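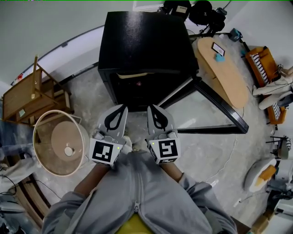 We needed the placement record to stay open after the student had gone home, because transcripts reach us months later, reads one comment left under the previous version of this page. Release 6 of Nudeo Placement handles this with a separate closing status, described under Record states.

Nudeo Placement
Outbound exchange and study tour records for schools and colleges

Nudeo Placement is a hosted records system for offices that send students abroad for a term, a year or a short study tour. It stores applications, host assignments, course approvals and returned transcripts in one file per student. It does not process visa applications or book travel.

Host directory
The system ships with a directory of over 1,164 host institutions. Each entry lists term dates, language of instruction, grading scale, credit system and application deadlines. Entries are reviewed every May. Offices can add private entries, which are visible only within their own account.

Student file
A complete student file has 147 fields. Of these, the office decides which are required. Fields can be hidden by program type, so that a two-week study tour does not ask for a course plan. Attachments are accepted as PDF, JPEG or PNG.

Record states
Draft: the student can edit all open fields.
Submitted: fields are locked to the student and open to the office.
Placed: a host has been assigned and the acceptance letter is on file.
Abroad: starts on the arrival date entered by the office.
Awaiting transcript: starts on the return date. Emergency contacts and housing details are archived, and the course section stays open.
Closed: set manually by the office. A closed file can be reopened by an account administrator.

Credit conversion
Conversion tables are kept per host. The Tosavska module, sold separately, adds weighted tables for hosts that use more than one grading scale. Converted grades are shown next to the original grade and are never written over it.

Data exchange
Import: CSV, fixed-width text.
Export: CSV, PDF summary, Zisano student information format.
Scheduled exports run nightly at 2:00 a.m. in the time zone of the account. A failed export is retried once and then reported by email.

Access
Office staff sign in with a password and a one-time code. Students sign in through a link sent to the address on file. Host contacts can be given read-only access to a single student file, with an expiration date.

Pricing
Annual license, one campus: $3,905
Included: host directory, hosting, email support
Not included: Tosavska module, migration of older records

Migration is quoted separately by Mbwambo after a sample of the existing data has been checked. Send the sample as CSV with a header row.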